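Section 3. Bin setup and first pick
Bramby Robotics Club — cell guide, rev. March

Read all of it before you power up. Takes two people, one on the pendant, one watching the arm.

1. Bin on the table, square to the tape. Rim clamped. Tug it. If it slides, redo the clamp.

2. Check the hose and cable bundle by hand, wrist to shoulder. Ties snug, no kinks. Leave the loop at the wrist loose enough to turn.

3. Pendant on, log in, load job 2489. Not 1904 — thats the old bin height and it will drive the tool into the floor.

4. Override down to the lowest setting. Jog to the approach point over the bin. Stop there and look.

5. Jog down into the bin slow, Z only. Thumb on the stop.

CAUTION: Hands out of the bin any time the drives are live. No reaching in to fix a part. Stop, drives off, then reach.
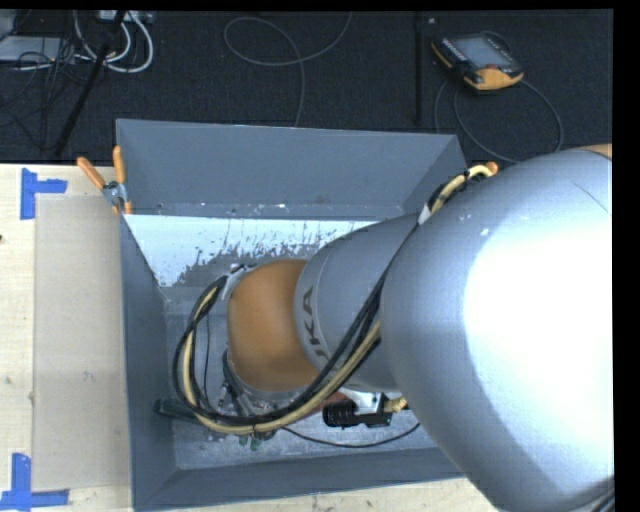
Where should the cable loop be when the arm is down in the bin?
Clear of the rim and clear of the walls, with slack left for the wrist to turn. If it drags on the way down, back out in Z and re-tie before you try again.

6. Touch off on the floor with the feeler card, then raise 2 mm. Save the point as BIN_LOW. Overwrite the old one, dont make a new name.

7. Run the Jorotau script in step mode. 3 full cycles, no parts. Watch the corners, they are where the tool gets tight.

8. Parts in. Single layer for the first run. Still step mode.

Note: the Prosero vacuum check gives a fault on the first cycle after a cold start. Clear it once. Second time, stop and tell Malachy Buckley.

Note: moved the bin, even a little? Back to step 4. Old points are no good.

9. Done for the day — jog up out of the bin, send it home, drives off, pendant back on its hook. Write the last job number in the log.

Teams running the Breathnach challenge layout: same steps, but get your BIN_LOW signed off before Tuesday practice.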